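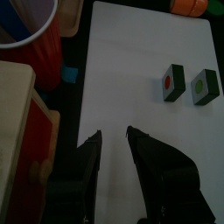 What has the project been asked to establish in this period?
Whether a two-arm robot that has learned household tasks from human demonstration can still carry them out when the objects on the table are changed or moved.

Report to the Arrieta Fund on the Plirach bimanual manipulation project
Submitted by Araceli Mateos, principal investigator, Nov 30, 2022

1. Position against the work plan

The project remains on schedule. The second work package, covering the collection of demonstrations, has been completed, and the third, covering training and assessment, is under way. The total now held is 3,485 demonstrations, of which 1,252 were recorded with the revised table layouts agreed at the review in May. All have been checked for missing frames and for faults in timing between the two arms. Those that failed the check were removed before the totals were drawn up.

The revised layouts answer a point raised by the Fund's assessor, who noted that the earlier recordings placed the target objects in much the same position every time. Under the new procedure the operator is given a starting arrangement from a prepared list and may not alter it for convenience. This has slowed collection, and we consider the cost justified. 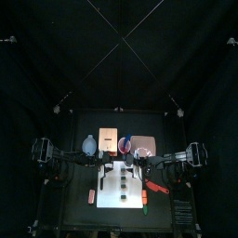

Figure 2. Two-arm workspace with four small blocks set out on the white board.

2. Method

Each policy is trained on the camera views together with the joint positions of both arms. No object models are supplied. The main change since the last report is in how the training data are weighted. Demonstrations from crowded tables now count for more than those from sparse ones, following a proposal by Telmo Salcedo, who leads the training work. The weighting is set once for each task and is left alone during training.

Three versions of the policy were compared: one trained on the earlier recordings only, one on the revised layouts only, and one on both with the new weighting. The combined version was the most reliable of the 3 on arrangements it had not met before. The version trained on the revised layouts alone came close to it on block handling but was weaker where an object had to be passed from one arm to the other. We do not yet have a full account of this difference — the smaller number of handover recordings is the likely cause, and further tests are planned.

3. Remaining difficulties
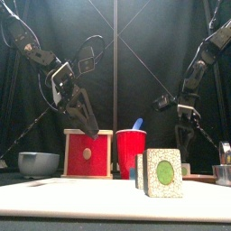

Occlusion remains the principal source of failure. The policy tends to hesitate, or to reach for the wrong item, when the target is largely concealed from the fixed cameras. Layouts of this kind have been kept in the test list on purpose. In one such arrangement a small pale block marked with a green circle is mostly hidden behind a larger speckled cube, whose own front face bears a green oval, and a blue block shows only in part at the foot of a red cup. The similar markings make the first case the harder one, and the wrist cameras are expected to contribute most there. A trial giving greater weight to the wrist views has begun, and its results will be included in the next report.

Reflective items have also given trouble, though less often. Zavmont, our partner for the camera calibration, has supplied new exposure settings, which are now in use at the Plirach site.

4. Staffing and expenditure

Spending is within the approved budget. The research assistant post left vacant in the spring has been filled. Some 5 per cent of the equipment line is unspent and we ask that it be carried forward to cover replacement gripper fingers, which wear more quickly than was allowed for in the original costing.

5. Next period

The team will complete the comparison of camera weightings, record further handover demonstrations and repeat the full assessment at the Firnlow laboratory, where the lighting and table surface differ from our own. The test list will be fixed before the visit and a copy lodged with the Fund. A draft paper on the weighting method is in preparation and will be sent to the programme officer before submission.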